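Groltus arm, part 4: teach the pick in simulation first

In part 3 we mounted the wrist camera and checked that all joints move freely. Now we write the first pick, and we do it in the simulator before the real arm gets power. My first arm lost a fingertip because I skipped this.

1. Load the kitchen set

Open the project and choose the counter with the cutting board and the sponge. I use black marble on purpose. The white veins make many false edges, and if your detection works on this surface it will work on the plain bench in our workshop too.

2. Set the approach

Switch to the wrist view. Open the fingers fully, then move the arm until the sponge is between them. Keep the green side up, so the color filter has a large area to find. Turn the wrist so that the fingers close across the narrow waist of the sponge – the wide ends slip more easily.

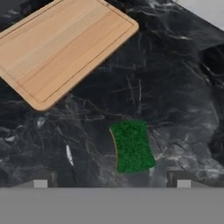 3. Save the pose

Press Save and write down the encoder values for the two finger motors. Mine were 2,291 and 2,904. Yours will be different, please do not copy them.

4. Close slowly

Set the finger speed to 9 in the Groltus panel and the step limit to 1,000. Run the close command one time only. If the sponge jumps away in the simulator, the friction value is too low. Amado Cabrera helped me with this setting, his notes are in the project folder.

5. Repeat with a moved sponge

Drag the sponge a little toward the cutting board and run again. When the arm misses, correct the camera offset first and the pose after.

Kaiwen Han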